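Run 104

By two in the afternoon Eilif had stopped pretending to work on anything else. He had pulled his chair over to Eugénie's desk and was eating her crackers, and neither of them had looked away from the monitor for a good long while.

"It went for the toaster again on 103," she said. "Reached right over and gave it a pat."

"A friendly pat?"

"Very friendly. It's the nicest arm I've ever worked with!"

The job was called Put It in the Pan, and that was the whole job. Pick up one thing from the counter, carry it over to the pan, let go. Eugénie's grandson could do it at two (he could also do it with his shoes, and had). The arm had been at it since the start of July, in a kitchen that existed only inside the Driline servers, and it had missed the pan in ways Eugénie hadn't known were possible. It had dropped things in the sink. It had once set something down beside the pan so gently and so carefully that Kjell, walking past with his coffee, had clapped.

She loved it. She had worked on the big sorting lines at Phelan for 14 years, where every part came down the belt facing the same way, and she had never once held her breath over any of it. A kitchen was different. A kitchen had a faucet to get around and a counter somebody had left things on, and you could be wrong about it in so many new places.

"Okay," Eilif said. "Starting."

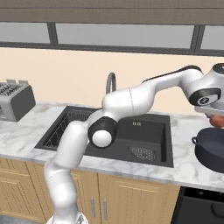

"Don't say anything," said Eugénie.

"I wasn't going to."

"You were breathing like you were going to."

Kjell had come back, and he'd brought Silvan from upstairs, who held the money and who had asked her in the spring, quite kindly, whether a robot would ever really cook him dinner. She had told him no, not soon, maybe not while either of them worked there. Then she had talked for an hour about lids, and wet spoons, and how an egg is the meanest object in the world, and he had signed the form anyway.

"What's it making?" Silvan whispered.

"Nothing! It's just putting it in."

"And then what?"

"Then we do it 500 more times, and move the pan."

The fingers opened.

Eilif yelled so loudly that a door opened down the hall. Kjell spilled his coffee on the carpet, a big brown splash of it, and the four of them stood there grinning at the screen and then down at their feet.

"Can it do carpets?" said Silvan.

"Get a towel," said Eugénie, and she was already setting up 105.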